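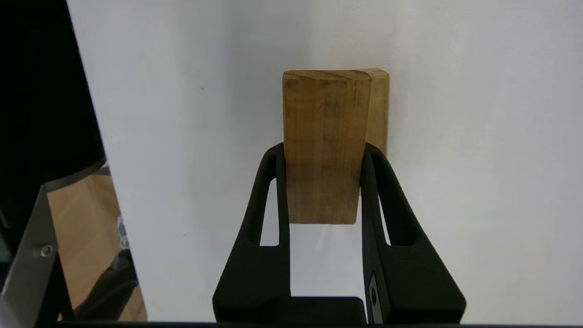

Reler Arm – Questions People Keep Asking

What is Reler?
A small robot arm that Kastriot Halilović and I (Fatos Kelmendi) are building at the Osturness shared workshop. It picks things up and puts them down, and we still get a kick out of it every time!

Can I build one at home?
Yes! I did the first version on my kitchen table. You need a screwdriver set, patience with cables and a bench you can leave messy for a week or 2.

Why do the fingers have slots in them?
They let the finger bend a little as it closes. Our first pair was solid and far too stiff – wood just popped out sideways.

What should I practice on?
Scrap wood. Square offcuts are great, and old ones with worn edges are even better once the easy ones go well. Start slow and keep your own fingers out of the way.

How much did it cost?
Kastriot's build came to $778, and $200 of that was motors we burned out learning. You can skip that part.

Where do I get the files?
Ask either of us at the workshop after 5 p.m. The January version has the better wrist mount, so please use that one.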